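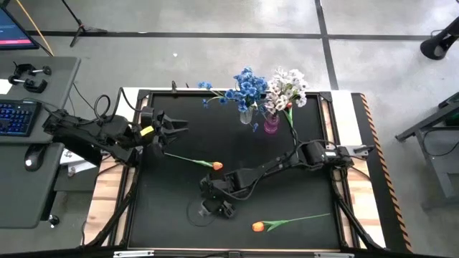

4. Setting out the vases and stems

This section covers arranging the Staltent table set once the glass has been washed and checked (section 3). Fresh stems and artificial stems are handled differently in a few places. Where a step applies to only one kind, it says so at the beginning.

The vase names used in this guide are:

Cuesta: the clear ribbed jar with the rounded shoulder.
Postura: the small clear vase with the diamond pattern.
Stisarent: the pink ribbed vase with the narrow neck.

4.1 Before you start

Choose a flat, steady table. A dark, matt top is easiest to work on, as clear glass and pale flowers both show up well against it. If your table is polished or painted, put a thin cloth or a rubber mat under each vase. Do not use a mat with a raised edge.

You will also need:

Scissors or a stem cutter
A jug with a narrow spout (fresh stems only)
A dry cloth
A sheet of paper or a tray for leaves and trimmings

Keep the jug on a separate surface. Fill the vases before any flowers go in, and wipe up spills straight away.

CAUTION: Do not use a vase with a chip or a crack, even a small one. Run a dry cloth round the rim. If the cloth catches, put the vase aside and contact us (see section 9).

4.2 Placing the vases

1. Stand the Postura towards the back of the table, close to the middle. Leave enough room behind it for the stems to lean back without touching a wall or a curtain.

2. Stand the Stisarent beside it. The two should be near enough for the flowers to mix at the top, but the glass should not touch.

3. If you are using the Cuesta, put it well out to one side. It is the largest of the three and will hide the others if it stands in front of them.

4. Sit down where your guests will sit and look across the table. Move the vases now if you need to. They should not be moved once they are full.

Note: The Stisarent is 246 mm tall and its neck narrows sharply. Lift it by the body with one hand underneath. Do not pick it up by the neck.

4.3 Filling with water (fresh stems only)

1. Fill the Postura to about two thirds.

2. Fill the Stisarent slowly, with the spout of the jug inside the neck. Air comes up through the water as it fills, so stop now and then to let the level settle.

3. The Cuesta holds 1,000 ml to the shoulder. Tulips do well in shallow water, so for tulips fill it to less than half.

4. Dry the outside of each vase, including the base.

CAUTION: Use cold or cool tap water. Hot water can crack the glass.

For artificial stems, leave the vases dry. If the Cuesta feels light with one long stem in it, add a layer of clean, dry glass pebbles to the bottom. Lower them in by hand. Do not tip them in from the bag.

4.4 The two bunches

Use one colour in each vase. Blue in the clear vase and white in the pink one is a good place to begin, and the steps below assume you are doing this. If you prefer another pairing, put the darker flowers in the clear glass.

1. Lay the blue stems on the paper and sort them by length. Take off any leaves that would sit below the rim.

2. Put the longest stems into the Postura first, leaning outwards to left and right. Fill the middle with the shorter ones.

3. Gather the white stems loosely in one hand and feed them into the neck of the Stisarent a few at a time. If they jam, take out the last one and turn it. Do not push.

4. Open the bunches out with your fingertips until the sides that face each other overlap a little. There should be no clear gap between the two colours when seen from the front.

5. Check the back. If most of the weight is leaning one way, turn a stem or two round until the vase stands squarely.

Note: Artificial stems have a wire core. Bend them a little at a time and always away from the flower head. Bending the same spot again and again will break the wire.

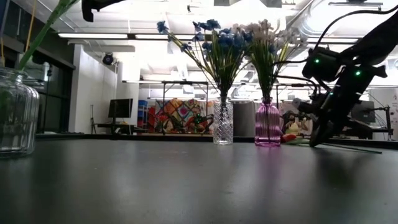
4.5 Adding the tulips

Tulips go in last. Their heads are heavy for the stem, and they are easily knocked while the smaller flowers are being opened out.

1. Lay the tulips flat on the table in front of the vases, with space between them. Do not stack them or let one lie over the head of another.

2. Pick up one tulip by the lower half of the stem. Keep your fingers off the bloom.

3. Hold the stem upright beside the vase it is meant for and judge the height. The bloom should clear the flowers around it. If it stands too tall, trim the foot of the stem by a small amount and try again.

4. Lower the foot of the stem into the vase first and let it find the bottom. Then lean the stem gently into place, keeping the leaves outside the bunch.

5. Repeat with the others. Turn the blooms in slightly different directions so they do not all face forward.

The inside of the Postura's neck is 68 mm across, so it will take a tulip alongside the blue flowers without squeezing them. The Stisarent has much less room. If it already holds a full white bunch, take out one or two white stems before adding a tulip.

A long stem can also stand alone in the Cuesta. Let it lean against the shoulder of the jar and run up and outwards. It may reach well beyond the rim, so keep it clear of doors and of anyone passing behind a chair.

Note: Fresh tulips go on growing after they are cut and will bend towards the light. Turn the vase a quarter turn each morning if you want them to stay fairly straight.

4.6 Cutting stems to length

Cut fresh stems at a slant, on the tray, with a clean blade. Put them in water within a few minutes.

Artificial stems can be shortened with a wire cutter. Kitchen scissors will be damaged by the wire. Measure twice, as a stem that has been cut too short cannot be returned.

CAUTION: The cut end of a wired stem is sharp. Cover it with the green tape supplied. Pick up the offcuts and put them in the bin before children or pets come near the table.

4.7 If something is not right

The vase rocks. Check for a leaf or a bit of stem trapped under the base. If the table itself is uneven, move the vase to another spot.

A tulip keeps turning round. The stem is not reaching the bottom. Take it out, make a path with a finger or a pencil, and put it back.

The bunches look separate. Bring the vases closer together by sliding the emptier one. Hold it low down with both hands.

White marks inside the glass. This is limescale from tap water. Follow the cleaning steps in section 6, and do not use wire wool on the cut or ribbed surfaces.

The water has gone cloudy. Change it and rinse the stems. Fresh flowers need a change of water every 2 days, or sooner in a warm room.

4.8 Clearing the table

1. Take out the tulips first, then the bunches.

2. Lay artificial stems in the box with the heads all at one end. Fresh stems can go on the compost.

3. Empty the vases at the sink, one at a time, and let them drain upside down on a folded towel.

4. Wipe the table from back to front and check the floor for leaves.

Section written by Olga Aguirre. Last revised 19/11/2022. Care of the glass continues in section 5.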